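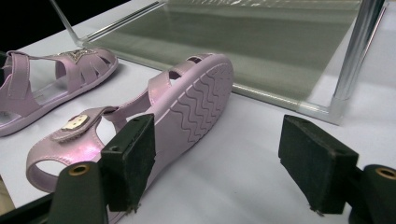

Dunleavy island with two kids — ferry or drive round?

Posted in Family Travel, by fullo_mum

Going in April with a four year old and a seven year old, first time. Staying 5 nights near Neleton harbour. The guide book is a bit vague so hoping someone has been lately. There's the car ferry from the mainland or you can go the long way over the causeway, which looks like most of a day on the map. Is the ferry rough at that time of year? My youngest gets sick on a bus. Also do we need a car once we're there, and is the Trenus waterfall walk ok for short legs or is it all steps. We don't mind basic. Budget is tight ish.

Thanks in advance, sorry if this has been asked a hundred times, the search on here never works for me

Marjan Babaei
Replied at 21.14, 4 people found this helpful

We did it last spring with three kids so here goes, typing on my phone so excuse spelling.

Ferry — take it. 36 minutes on the timetable, a bit longer if they wait for the post van. First sailing is the calmest, wind gets up after lunch. Sit downstairs at the back, outside if its dry. We had one green face and no actual sick. The causeway road is pretty but it's bends the whole way, so for a bus-sick child I'd say far worse than the boat.

Book the car on ahead, foot passengers can just turn up.

Car: depends where you're staying. Neleton itself you can walk end to end. The number 22 bus goes from the harbour up to Fullo beach and on to Trenus, but in April it's still the winter timetable so four a day and the last one back is stupidly early. We missed it. Taxi was 30 each way and he wanted cash. If you can afford to bring the car, bring it.

Waterfall — lower path is fine. Flat along the river, then one stony bit, then you're there. Our youngest was four and walked it all, moaned from the gate onwards but walked it. Upper path don't bother, its steep and the chain handrail is missing in places. Closed shoes for both, it's muddy well into May. Sandals are ok for the beach, Fullo is proper sand at low tide and shingle the rest of the time.

Food: the hotel does a kids tea from 5. Shop shuts for lunch. Bring milk over with you the first night if you get in late, I mean it.

Cash machine is by the ferry office and runs out.

pebble_dash

Been going 20 years, never taken a car, never needed one. Bus is fine if you read the timetable

traveller_tom_k

Not been with kids but the ferry doesn't run at all in a strong westerly, so don't book anything important for the day you leave. They put it up on a board at the harbour and sometimes on the website. We got stuck an extra night, guesthouse was decent and only charged us half. Also the castle is shut until the summer whatever the leaflet says — you can walk round the outside and there's a good view to the mainland. Midges not bad in April. Take hats, it's windy

fullo_mum

Brilliant thank you all. Going to take the car and the early boat. Marjan do you remember if the loos at the Trenus car park were open?

Marjan Babaei

Open but no paper. Take some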